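## 4. Demonstration collection

### 4.1 Hand guiding and remote control

Demonstrations were given in two ways. In the first, the operator held the arm behind the wrist and moved it through the task with the joint motors set to carry only the weight of the arm. In the second, the operator stood behind a screen and drove the same arm with the Brurkon hand controller, seeing only the wrist camera picture on a monitor. Both methods write the same record: joint angles, finger opening, the wrist picture and a time stamp. The logging software, Grokarano, was not changed between the two.

Seven operators took part, none of whom had used the arm before March. Each received the same short written sheet and one practice period per method. Half the tasks were begun by hand and then repeated by remote control, and the order was reversed for the other half. We did not tell operators how to approach an object. Earlier trials at Wuvirmont had shown that a prescribed approach gives tidy paths but hides the differences we wished to measure.

The objects were chosen for shape. A box with a lid offers straight edges and a clear direction of approach, whereas a stethoscope can be taken at the tubing or at the metal and has no obvious front. Its lie also changes between attempts unless it is set down with care. Figure 3 shows the wrist view with a stethoscope on the green surface, to the right of the fingers.

**Figure 3.** Wrist camera view with both fingers raised and the lattice pads together. The loop of blue tubing is at lower right, with the ear tubes above it. 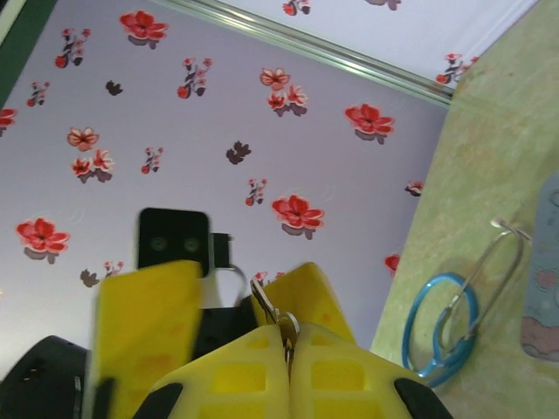

For soft or looped objects we recorded the first point of contact as well as the final grasp. Operators guiding by hand tended to touch the object once and close. Under remote control they more often made contact, withdrew a short distance and came in again at a different angle. These second approaches were kept in the record. Removing them would have made the remote demonstrations look shorter than they were, and the learned policy would then have had no example of how to recover from a poor first touch.

### 4.2 Marking the start and end of a demonstration

Under hand guiding, the start was taken as the first moment at which any joint moved faster than a fixed threshold, and the end as the moment the operator pressed the foot switch. This worked badly at first. Operators let go of the arm before pressing the switch, and the arm sagged slightly at the elbow. The sag was then learned as part of the task. We now trim the record back to the last moment at which a hand force is present at the wrist.

Remote demonstrations needed no such trimming, but they began with a longer idle period while the operator worked out where the camera was pointing. Idle periods at the start were cut. Idle periods in the middle were left in place - they usually came before a decision, and we had no safe rule for telling a decision from a distraction.

In total 914 demonstrations were recorded. Of these, 104 were discarded, mostly for lost camera pictures or a foot switch pressed too early. From what remained, 600 were used for training and the rest were held back for the comparison in Section 5. The held-back group was drawn separately for each operator so that no single person's habits could dominate the result.

### 4.3 What the operator can see

The wrist camera moves with the hand, so the room turns and tilts in the picture whenever the wrist does. A person guiding by hand can ignore this and look at the object directly. A person working from the monitor cannot. Several operators reported that they lost the direction of "down" for a moment after a large wrist rotation and found it again from the line between floor and wall.

The effect is plain in Figure 4, where that line runs on a diagonal and the container is steeply tilted in view. The two fingers are open and take up much of the lower part of the picture. An operator working from such a view has no direct sign of how far the fingertips are from the wall, and must judge depth from the change in apparent size as the hand advances.

We considered adding a second, fixed camera to the monitor. It was rejected for the main trials, as the policy itself receives only the wrist picture and we wanted the remote operator to act on the same information. A small side trial with the fixed camera was run by Manaia Tuhiwai on the Cruzado bench and is reported in Appendix B.

**Figure 4.** Wrist camera view with the fingers apart. The lidded container is at upper left, and a black wall socket shows low on the wall. 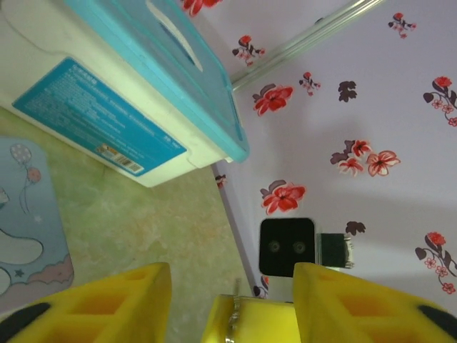

Karine Caron questioned this choice on reading the draft, arguing that it makes the two methods unequal from the outset: the person guiding by hand sees the whole room, and the policy trained on those demonstrations may be asked to copy actions for which its own picture gives no grounds. In her view the comparison measures two different amounts of sight as much as two ways of moving the arm.

We accept the point in part. Hand-guided records do contain moves that are hard to explain from the wrist picture alone, chiefly early turns towards an object that has not yet come into view. To estimate the size of the effect, Doaa Ouali marked each record at the first moment when the target was visible to the wrist camera, and we trained a second policy on the portion after that mark. Results for both policies are given side by side in Section 5.2. The alternative, in which the hand-guiding operator also works from the monitor, was tried briefly and abandoned. Operators found it awkward to hold the arm while looking away from it, and the forces at the wrist rose to a level where the joint limits were reached several times.

One difference could not be removed. The operator's own hand and sleeve enter the wrist picture in some hand-guided records, usually at the moment of closing. These pictures were kept for training but excluded when first visibility was marked, and the affected records are listed by number with the data.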